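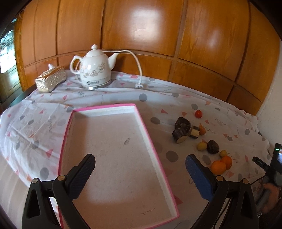
Ceramic electric kettle on a bed or low table: how do I keep it from being a hazard?
Posted in Kitchen and Small Appliances by Betel
November 20, 2021
Viewed 1,027 times

I rent one room in Trutdale and there's no kitchen of my own. There is a shared one two floors down, but it closes at night and I like tea late. So I bought a ceramic electric kettle, the kind that looks like a regular teapot and sits on a round base. It's white with gold and grey flowers on it. It came secondhand, with no box and no booklet.

My problem is where to put it. The only flat surface near an outlet is low and has a white sheet over it, which I use for eating, cutting up tomatoes, and everything else. I keep the kettle toward the back with the tissue box next to it, and I unplug it when I'm not using it. A friend saw this and told me I was going to burn the place down or at least scald myself.

What I want to know:

Is it OK to run the kettle on top of a cloth if the base stays level?

Does the tissue box need to be farther away? It's right beside the kettle now.

The wall behind is wood panels with a shiny finish. Will steam hurt it? It's the landlord's wall and I would like my deposit back, which is 700.

I also have a big white tray with a pink rim that I use for food. I could put the kettle on that if it helps, but then I need something else for the food.

I don't want to buy a table. There's no room for one.

Strachan
Member, 2,000 posts

I'd change the surface first and leave the rest for later.

A kettle base is meant to sit on something hard, flat and dry. Cloth is a poor choice for a few reasons. It slides. It wrinkles under the base, so the kettle can end up sitting at a slight tilt that you don't notice until it's full. It also soaks up spills and holds them right against the electrical part. If there's a mattress under the sheet, stop doing it today. A mattress moves when you sit down or reach across, and a full kettle is top heavy. If it's a hard table under the sheet, the risk is smaller, but I'd still fold the sheet back and put the base on the bare surface.

If you can't fold the sheet back, put a ceramic floor tile or a solid wood cutting board under the base. It should be a few inches bigger than the base on all sides. A tile costs next to nothing at a hardware store, and you can stick felt or rubber dots underneath so it doesn't scratch. This only works over something firm. A tile on a mattress is still on a mattress.

I wouldn't use your food tray. Most trays like that are plastic, and while the base of a kettle doesn't get very hot, a light tray is easy to bump or pull along with the kettle on it. Keep it for the tomatoes.

The cord is the other thing. More people get scalded from catching the cord than from anything the kettle does by itself. Run it behind the kettle toward the outlet and keep it off the side where you sit and eat. If there's extra length, see whether the underside of the base has a slot to wind it into. Many of them do. Don't tie it in a tight knot, and don't leave the plug lying where food juice or water can get to it. Wipe the plug dry if it's been on a damp cloth.

Move the tissues. A kettle won't set a tissue box on fire in normal use, but damp tissues are no good to anyone, and you will be reaching past a hot pot to get one. Arm's length is fine.

For the wall, turn the kettle so the spout points out into the room, and pull the whole thing forward so there's open space behind it. A varnished or lacquered finish can go cloudy if steam hits the same spot every night. If you see drops on the panel after boiling, wipe them off with a dry cloth. I had white marks on a cabinet door from this and they never came out.

Jaltorora
New member

I have had one almost the same for years and used it on a bedside table with a cloth, never had a problem. Just don't overfill it. The ceramic ones are heavy so they don't tip as easy as the plastic ones. Also the outside gets HOT, hotter than a metal one with a plastic shell, so use the handle and don't touch the body to check if it's done.

Check the wattage too. Mine is 1,000 and it runs fine on the wall outlet. I would not put it on a power strip with a heater.

Betel
Original poster

Thanks both. It's a hard surface under the sheet, I should have said so. I folded the cloth back this afternoon and the base sits much steadier. The slot for the cord is there too, I had never turned the base over. Tissues are on the windowsill now.

I'm going to get a tile anyway. Does it matter if it's glazed?

Strachan
Member, 2,000 posts

Glazed is fine and easier to wipe. Put the rubber dots on the rough side and set that side down. Check that the base doesn't slide around on the glaze when it's dry. If it does, get a matte one.

One more thing with a secondhand ceramic kettle. Fill it, leave it off the base on a paper towel for an hour, and see if the towel stays dry. Look for hairline cracks around the spout and where the handle joins. If it leaks at all, don't plug it in again.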